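Re: hair dryer and power strip

On 6/1/22, the Gandale list wrote:
> Can the dryer share a strip with the kettle? The table outlet is the only one free.

I'd keep them apart. Mine is on a white strip across the checkered tablecloth, next to the plant. 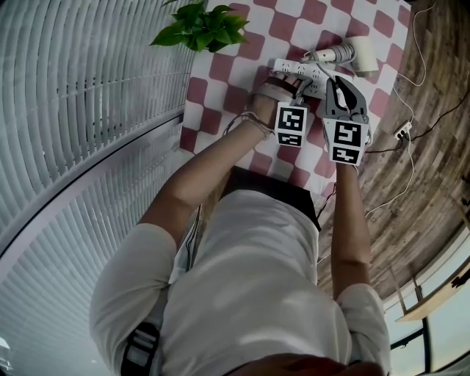 How long should the dryer's cord be?
Long enough to reach without pulling, so 62 inches does it at my table.

I unplug mine by the plug when I finish.

Lysenko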